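Le coin des bonnes pratiques : écrire les règles avant de lancer le bras

Je vous avais promis en juillet un point sur notre charte d'essais, et puis la rentrée est passée par là, vous savez ce que c'est ! La version 3 est enfin validée, Mwangi Mwakyusa l'a relue ligne à ligne (merci à lui, il a trouvé des fautes jusque dans le sommaire) et je peux vous raconter ce qui change, en particulier sur la fameuse tâche du panier de basket.

Pourquoi cette tâche-là ? Elle est petite, elle tient sur un bout de table, et elle nous a valu plus de disputes que toutes les autres réunies. Une balle, un plateau, un panier fixé au mur par une ventouse : on croit que la consigne va de soi. Eh bien non. Quand Jistance et Uker ont comparé leurs résultats au printemps, les deux équipes n'appelaient pas « réussite » la même chose. Chez l'un, il fallait que la balle traverse l'anneau. Chez l'autre, une balle restée coincée dans le filet comptait aussi. Vous imaginez l'ambiance de la réunion.

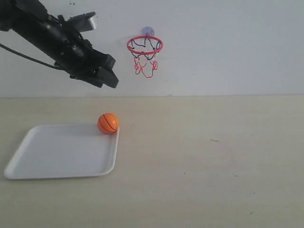

Première règle, donc : la définition de la réussite s'écrit avant le premier essai, en une phrase, et on n'y touche plus jusqu'à la fin de la série. Pour le panier, nous avons retenu « la balle est passée entièrement sous l'anneau et la pince ne la tient plus ». Le cas du filet est classé à part, avec son propre code. Si quelqu'un trouve la phrase mauvaise en cours de route (ça arrive, et souvent il a raison), on termine la série, on change la phrase et on recommence une nouvelle série sous un nouveau numéro.

Deuxième règle : on garde les échecs. Tous. J'insiste un peu lourdement, je sais, mais en reprenant nos archives j'ai compté 3 979 essais enregistrés depuis le début du programme, dont 136 sans aucune issue notée. Ni réussi, ni raté, rien du tout ! Ces essais-là sont désormais marqués « inexploitables » et sortent des calculs, mais ils restent dans l'archive et leur nombre figure dans chaque rapport. Cormac Cullinane voulait les supprimer, nous en avons discuté longuement, et je crois qu'il m'en veut encore un petit peu.

Troisième point, la position de départ. La charte demande maintenant une vue de l'installation sans le bras dans le champ, prise avec le même cadrage que les essais. C'est elle qui sert de référence pour remettre le plateau et la balle à leur place. Sur la tâche du panier, la balle part du coin arrière droit du plateau. Un repère discret sous le plateau est autorisé, un repère visible à l'image ne l'est pas.

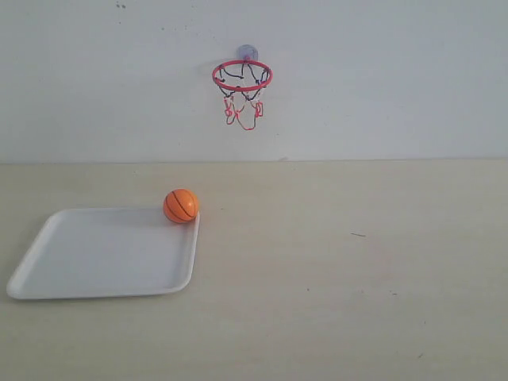

J'en profite pour répondre à ceux qui m'ont écrit au sujet du fond. Oui, un mur nu et un plateau blanc, c'est permis, et même recommandé pour les séries de base. En revanche, le rapport doit le dire clairement, et on n'écrit pas « fonctionne en conditions courantes » après une série tournée uniquement sur table dégagée. Les variantes (autre éclairage, objets en plus, panier déplacé) font l'objet de séries séparées, avec leur fiche à elles. L'équipe de Başaran a proposé un modèle de fiche très clair, je l'ai mis en annexe tel quel.

Côté sécurité, peu de nouveautés. L'arrêt d'urgence reste à portée de main de l'opérateur, on le teste au début de chaque session et on signe le cahier. Personne ne remet la balle en place tant que le bras est sous tension et autorisé à bouger, même « juste deux secondes ». Les câbles se vérifient bras étendu et bras replié, un point que l'ancienne version oubliait complètement. Pour un petit bras de table, certains trouvent ça excessif. Moi, j'y tiens, et la charte aussi maintenant.

La suite : Arkine commence une série de 492 essais selon la nouvelle charte, avec deux opérateurs qui noteront les issues chacun de leur côté. On comparera leurs feuilles avant de regarder le moindre taux de réussite. Si leurs désaccords se concentrent sur les balles accrochées au filet, il faudra sans doute revoir notre code spécial, et je vous en reparlerai ici.

Le document complet est dans l'espace partagé, dossier « Charte », avec l'ancienne version à côté pour ceux qui aiment comparer. Envoyez-moi vos remarques en indiquant le numéro du paragraphe, s'il vous plaît, ça m'évite de chercher pendant une heure !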